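Valtatero: how viewers come back to an anthology series
Project report, Media Audiences seminar
Lorna Mangubat

1. Why this topic

An anthology series begins again each season with a new story and often with new actors. A normal drama can count on the viewer to return for the same people. I wanted to know what makes a person return when these people are gone. For my project I chose Valtatero, which has 3 seasons. The first is called Hauser and is about a family hotel. The second, Nesten, takes place on a fishing island. The third, Zitach, follows two sisters who own a radio station.

My first plan was to compare also the music of the seasons, but my supervisor advised me to make the question smaller, and I agree now that she was right.

2. Material

I used the public comments under the episode pages of a fan forum. In total I collected 2,157 comments. I removed those that were only a greeting, a link or a repeated post, and also the ones in languages I cannot read. After this step 1,310 comments were left. I read all of them twice, with two weeks between the readings, and gave each one a main theme: actors, story, place, or comparison with an earlier season. When my first and second reading did not agree, I read the comment a third time and decided then.

I did not contact the writers and I do not quote their user names.

3. What I found

The largest theme was comparison. Already under the first episode of Nesten, many viewers write about Hauser more than about the new episode. They miss the hotel owner, and some of them hope until the fourth episode that he will arrive on the island by ferry. He does not arrive.

In the comments on Zitach the tone is different. The viewers seem to know the rule of the series by now, and they use the comparison as a kind of game. They look for small connections, for example the green suitcase from the hotel, which stands in the corridor of the radio station in episode two. One long discussion about this suitcase continues for the whole season.

The actress who plays the cook in Hauser comes back as the older sister in Zitach. I expected that this would confuse people. Most comments about it are positive, and several writers say she was the reason they started the third season.

4. Problems

The people who write in a forum are probably the most loyal viewers, so my material says little about those who stopped after one season. The theme "place" was also difficult. In Nesten the island is almost a character, and I was often not sure if a comment belonged to "place" or to "story". I left my coding rules in the appendix so that the reader can judge.

If I had more time, I would interview viewers who left after Hauser.

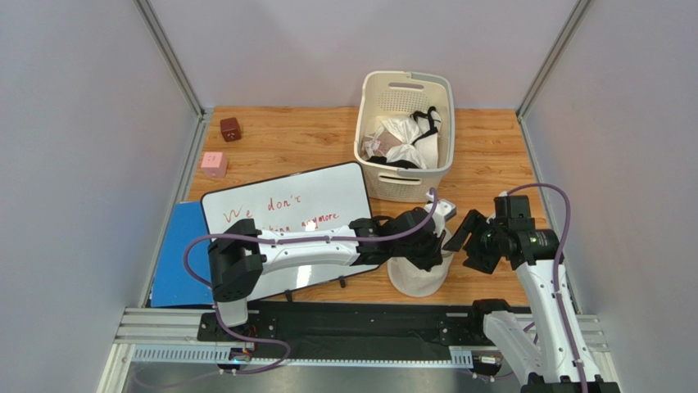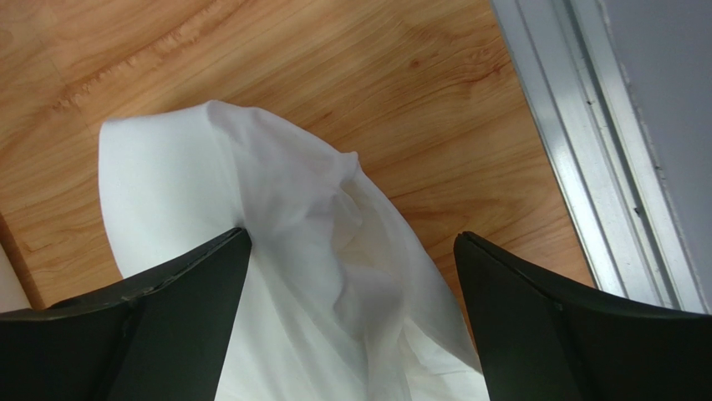
Page last changed: October, L. Mangubat

5. Thanks

I thank my supervisor for her patience with my drafts, and the students of the seminar who tested my coding rules on a small part of the comments. The appendix with the rules can be asked for at the department office.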